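Questions I get about the Vitale Prayer Habits Questionnaire

I put this questionnaire together while teaching an intro class on the psychology of religion, and my inbox fills up every time a new semester starts. So I've gathered my usual replies on one page.

What does it measure?
How often people pray, and what they do when they pray (asking, thanking, complaining, sitting quietly). It doesn't measure how religious somebody is. I know plenty of people use it that way, and I wish they wouldn't!

How many items are there?
14, and most people finish in under five minutes. Each one is answered from 1 (never) to 5 (very often). 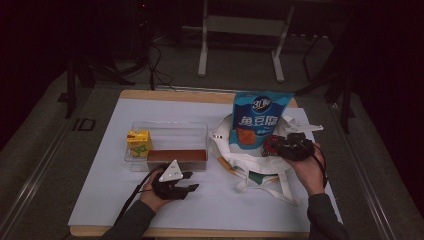

Are any items reverse scored?
Just two, items 6 and 11. Flip them before you add anything up. If your totals look strangely flat, check those first. I've forgotten them myself, more than once.

Who was in the original sample?
743 adults, recruited through churches in Plernura and evening classes in Clorkavton. Some 400 of them filled it out again in July so I could look at how steady the answers were. They held up pretty well, except for the complaining items, which bounce around a lot. I still like those items, so they stay.

Can I use it with people who aren't Christian?
You can try, but be careful. The wording was written with churchgoers in mind, and "grace before meals" doesn't land the same way everywhere. Flullow has a looser version with those lines rewritten, and I'd start there.
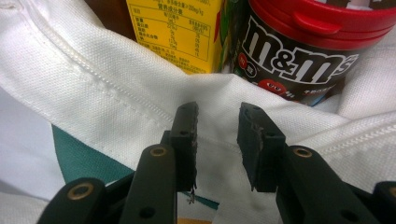 What if someone skips a question?
One blank is fine, just use the average of their other answers. With two or more I leave the person out of the total but keep them for the item-by-item tables.

Do I need permission?
Not for class projects or a thesis. If you're putting it in something you sell, write to me first. And please send me your results either way, even the messy ones!

Is there a short form?
Not yet. I keep starting one and then getting attached to every item I try to cut.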